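The Margin Term

1. Wait state

The planner had been stopping for 11 weeks before it was assigned to Lowri Gethin. The ticket said: "Jestier enters WAIT before placement on lower tier. No fault raised. Resumes." It had been opened in June by someone at Birkstead, passed through two people who had since changed teams, and marked low priority, as the machine always resumed.

Lowri read it at home on the evening before she started work on it, and again at her desk at Cesanwood with the log open beside it. Jestier was the motion planner. It took a goal from the task layer and a world model from perception, and produced a trajectory or a refusal. It had no business waiting. She searched the source for a WAIT state and found none.

The state was in Rosser. Rosser was the layer between perception and Jestier, 13 files, no documentation, last modified by N. Probert. It took in the depth points and the segmentation masks from the hand camera and decided which of them were good enough to plan against. When it wasn't satisfied, it held the model back and asked for another view. From outside, that looked like a planner standing still.

She changed the title of the ticket and raised the priority by one.

2. Reproduction

The task was placement. Pick a soft object from the table, set it down on the lower tray of a two-tier stand, release, withdraw. Soft objects were tedious because their outlines changed when they were held, and the stand was tedious because it was black, and most of it was thin. The pole in the middle returned very few depth points. From some angles it returned none, and the planner was then free to believe that the upper tier floated.

Lowri ran the sequence by hand first, carrying the gripper herself and recording, so that she would have clean input to replay. Then she replayed it through Rosser with verbose logging on. It stopped at the approach to the tray. The log printed the same line until the hold cleared:

rosser: hold (margin)

She replayed it again with the pole masked out of the input. It didn't stop. She put the pole back and it stopped. She replayed it once more with no changes, to be sure that she was looking at a behavior and not at a coincidence, and went to get some water.

When she came back she scrubbed through the recording to the point where the hold began, and left it on the screen while she read the code.

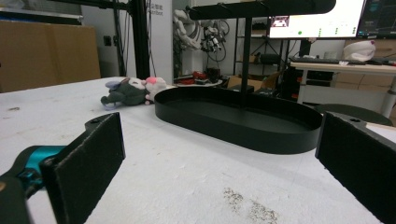
3. margin.cpp

The function was short. It took the width of the clear space between the fingertips and the nearest vertical structure and compared it with a threshold. Most engineers would have set the threshold from the geometry: the finger thickness, the calibration error, a small allowance for the soft object bulging. Lowri worked it out on paper and got 7 millimeters. The constant in the file was 80.

Eighty millimeters from the pole ruled out most of the tray. The only reason the system ever placed anything was a second clause, further down, which reduced the threshold a little for every frame in which the pole was seen in the same position. It was a patience term. The gripper would hold off and look, and go on looking, until enough frames agreed, and then it would go in as if there had never been a question.

There was a comment.

// do not lower without asking me. NP

Lowri checked the directory. Nia Probert was no longer in it. She checked the history, and found that the line had been committed at twenty to four in the morning with the message "margin". The commit before it was also "margin". So was the one before that. She went back through them in order. The constant had started at 7.

She sat for a while with the diff open. It would have been simple to put the seven back, run the regression set, and close the ticket before lunch. The regression set had been recorded on a white stand with a thick pole. It would pass.

4. Correspondence

She found an address through a former colleague of a former colleague, and wrote:

"I have inherited Rosser. The comment in margin.cpp says to ask before lowering. I am asking."

The reply came the same afternoon.

"I didn't think anyone would. What stand are you using?"

"Two tiers, oval, black. One center pole."

"Is the pole dropping out of depth?"

"At shallow angles, yes. Some frames have nothing at all."

"Then you know what I know. With the margin at 7, it works on every frame where the pole exists. On the others it drives the finger through the place where the pole would be. I lost a wrist that way, and then another one, and I was told both times that it was calibration. It wasn't calibration. The segmentation had it and the depth didn't, and the merge believed the depth. I wasn't allowed to touch the merge. It belonged to another team. So I made the hand wait."

Lowri read this twice. The merge was in a different repository. She had write access to it, by way of a reorganization that had been announced in a meeting she had mostly spent on something else.

"I'm allowed to touch the merge," she wrote.

There was no answer to that for an hour. Then:

"Keep the mask when the depth is empty. Extrude it along the vertical until you hit something you trust. The tray is trustworthy, it's flat. I had a branch. They'll have deleted it."

They hadn't. It was named np-pole-2 and it didn't build.

5. Change record

It took her the rest of the week to make it build and another day to make it fast. The change was smaller than the ticket. Where the mask showed a narrow upright and the depth showed nothing, the model now carried a column, from the plane of the tray up to the first surface that returned points. The column was marked as inferred. Jestier didn't care about the mark. It planned around the column as it would have planned around anything else.

She recorded a new regression set on the black stand, with the soft objects, at shallow angles, and ran the old merge against it first. It failed where Nia had said it would. She attached the failure to the ticket, then ran the new merge and attached that too.

Then she opened margin.cpp and set the constant to 7. The patience term she left in. With the column in the model the frames agreed almost at once, and the hold was too short to show up at Birkstead as anything but a slight slowness on the approach.

She deleted the comment, looked at the diff, and put it back with a second line under it.

// do not lower without asking me. NP
// asked, September 10, 2025. LG

The review came back with one remark, that comments of this kind belonged in the commit message. She marked it as resolved and merged. The commit message was "margin".

On the following Monday, she wrote to the address again to say that it was running, and to ask whether Nia remembered anything about the file called lip.cpp, which had no comments at all and a constant in it that she couldn't derive.

"Oh no," said the reply. "Is that still in?"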